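Imprimir | Enviar por correo electrónico

Proyecto de fin de curso: recoger ropa de cama con pinzas de mano (grupo Zoron)
Publicado el 2023-12-18 por tuerca_floja

Buenas a todos. Abro hilo porque en noviembre prometí contar cómo iba lo del proyecto y ya toca. Para los que no estabais: somos el grupo Zoron, de la asignatura de robótica aplicada, y lo nuestro es grabar demostraciones de manipulación de tela con pinzas de mano para luego entrenar una política que doble y recoja. El brazo lo pone la escuela en el segundo cuatrimestre, así que de momento todo es mano, paciencia y tarjeta de memoria.

Llevamos 146 demostraciones guardadas. Suena a mucho hasta que te pones a revisarlas una por una (me tocó a mí, claro) y ves que en muchas la tela se escapa en el último momento o el agarre empieza tarde. Mi idea es tirar todas las dudosas y quedarnos con lo limpio, pero en el grupo no hay acuerdo y por eso vengo a preguntar.

Os cuento por tareas:

1. Levantar tela grande por la esquina. La que más me gusta y la que peor sale. Trabajamos con dos pinzas, una en cada mano, y el lío es coordinarlas: una se acerca a la esquina arrugada y la otra tiene que estar ya cerca, con los dedos apuntando a la tela. La azul marino moteada es un infierno para distinguir el pliegue, porque el estampado se come el borde.
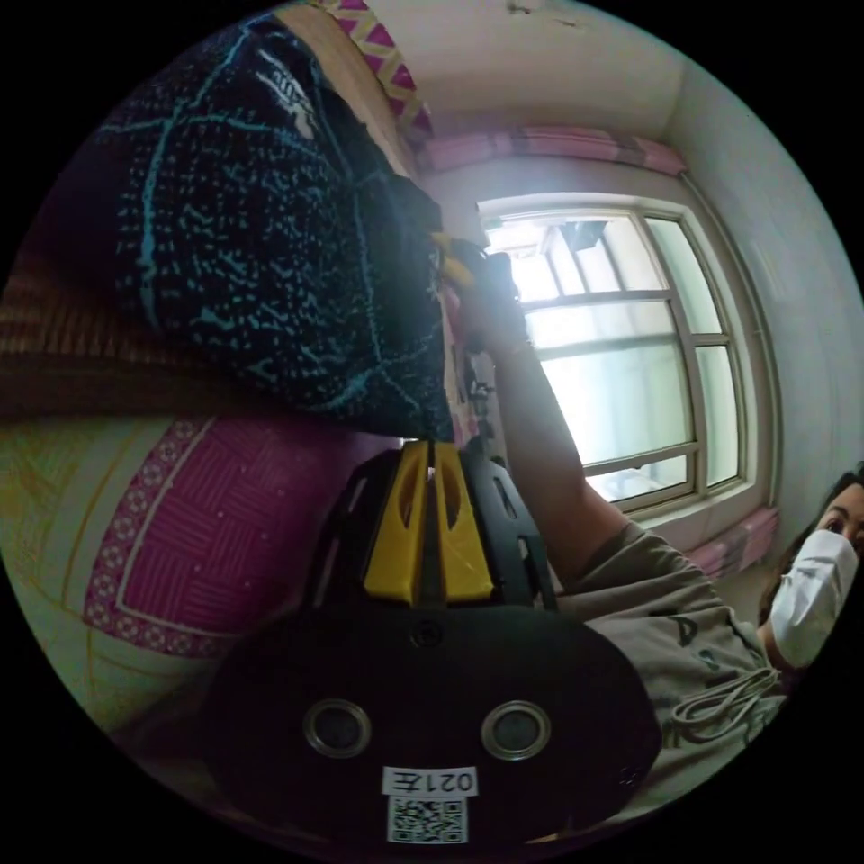 2. Pinzar y arrastrar. Mucho más agradecida. Coges un pellizco, cierras y te lo llevas. El truco que nos ha funcionado es no ir a por el borde limpio: coges un pliegue ya hecho, aprietas y listo. Trabajamos también a ras de suelo, encima de la estera, y ahí el problema es otro, que si bajas demasiado los dedos rozan con el tejido de paja y la trayectoria queda con un saltito feísimo. 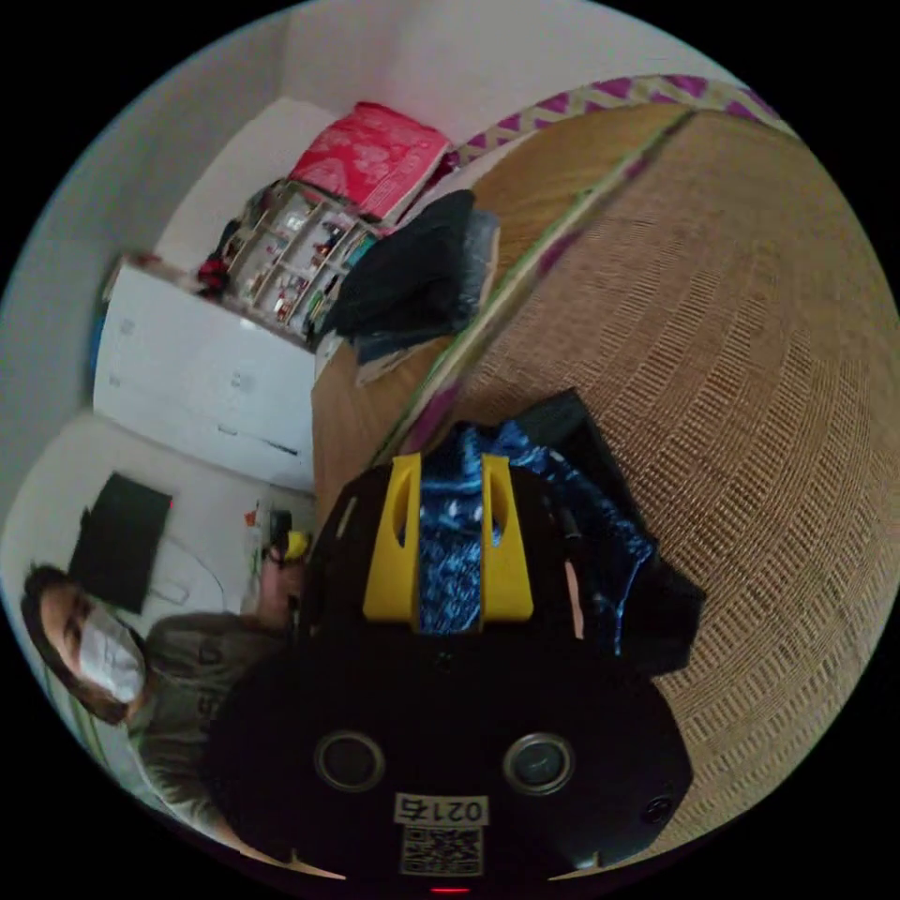
Tela azul entre los dedos amarillos, con la estera al fondo.

3. Meter en bolsa. Ni la hemos empezado. Si alguien tiene experiencia que hable ahora.

Mis dudas en concreto: ¿filtráis a mano o con algún criterio automático? ¿Y grabaríais más en la misma habitación o cambiaríais ya de sitio?

---

kappa_servo escribió:

¡Qué bien que sigáis con esto! Nosotros (grupo Munudus, el año pasado) hicimos algo parecido con toallas y mi consejo es que no tires nada todavía. En serio. Las demostraciones regulares sirven, sobre todo esas en las que se escapa la tela y la vuelves a coger, porque luego el robot va a fallar igual y le viene bien haber visto cómo se sale del apuro. Nosotros borramos las feas y el modelo se quedaba congelado en cuanto algo no iba perfecto.

Lo del sitio: cambia ya. Una habitación es una habitación.

---

pelusa_y_pixel escribió:

Pues yo no estoy nada de acuerdo con kappa. Una cosa es una recuperación bien hecha y otra un agarre chapucero que termina a medias. Si mezclas las dos, el modelo aprende la media de ambas y la media es mala. Yo haría tres carpetas - limpias, con recuperación y basura - y la última fuera sin pena.

Y ojo con la ventana de la primera foto, que entra una luz tremenda. ¿Tenéis la exposición fija o en automático? Con la tela oscura delante y el cristal detrás, la automática te va a estar bailando toda la toma.

---

tuerca_floja escribió:

Automática... No me riñas, que ya lo sé. Lo vimos tarde. Lo de las tres carpetas me convence bastante, aunque significa volver a pasar por todo. Me llevo café.

kappa, lo tuyo con las toallas, ¿cuántas demostraciones usasteis para que empezara a hacer algo con sentido?

---

kappa_servo escribió:

No te sabría dar el número y además las toallas lisas son mucho más fáciles, no te valdría. Lo que sí recuerdo es que pasamos de sesiones larguísimas a sesiones de 15 minutos con descanso y la calidad subió una barbaridad. Cuando te cansas abres la pinza antes de tiempo y no te enteras.

---

don_engranaje escribió:

Llego de rebote por el boletín del club. Pregunta de ignorante: ¿por qué tela estampada? Yo habría empezado por algo blanco y liso, una funda de almohada sin más, hasta que el sistema diera señales de vida. Me parece que os habéis puesto la prueba difícil el primer día, y luego vienen los disgustos en la presentación.

---

tuerca_floja escribió:

Pues porque es lo que hay en una casa de verdad, don_engranaje. En la de cualquiera hay cojines con flores, mantas de rayas y cosas por en medio. Si entreno con una funda blanca en una mesa despejada, la demo sale preciosa y no sirve para nada más. Pero entiendo lo que dices, y mi compañera opina como tú, así que igual acabo perdiendo la votación.

---

pelusa_y_pixel escribió:

Aquí voy con tuerca. El desorden alrededor es bueno, siempre que varíe. Lo malo es que el mismo mueble salga siempre en el mismo rincón, porque entonces el modelo se agarra al mueble y pasa de la tela. Mueve cosas entre toma y toma, cambia la bolsa o tela negra de lado, gira la tela. Cuesta cero.

---

don_engranaje escribió:

Sigo sin verlo, pero bueno, el proyecto es vuestro. Yo fui a la muestra de Erkdale con un sistema que funcionaba a medias en todo y me habría cambiado por cualquiera que tuviera una sola cosa que saliera bien 10 veces seguidas. El jurado mira eso.

---

hilo_y_aguja escribió:

Una cosita práctica, que de robots sé poco pero de telas sí: plancha o sacude la pieza antes de cada toma, o al revés, déjala siempre hecha un gurruño. Si unas veces llega con las dobleces del armario y otras no, la tela cae distinta y te vuelves loca buscando el fallo en otro lado. En el taller Baloyi, donde coso por las tardes, lo primero es eso.

---

tuerca_floja escribió:

¡Eso no lo habíamos pensado ni de lejos, hilo_y_aguja! Nosotros la soltábamos como cayera y a correr. Me lo apunto para la próxima.

Resumen de lo que vamos a hacer, para que me podáis echar la bronca en enero: exposición fija, tres carpetas, sesiones cortas y otra habitación (la de mi tía, que ya ha dicho que sí con la condición de que le dejemos la ropa doblada). Lo de la funda blanca lo votamos mañana. Tenemos 14 huecos reservados con las pinzas antes de que pasen al siguiente grupo y quiero gastar la mitad en la tarea 1.

---

kappa_servo escribió:

Guarda copia de la carpeta de basura en un disco aparte, aunque no la uses. Luego me cuentas.

---

pelusa_y_pixel escribió:

Vale, eso sí te lo compro. Y tuerca, si cambias la exposición, apunta a partir de qué toma, que luego en la memoria te lo van a preguntar.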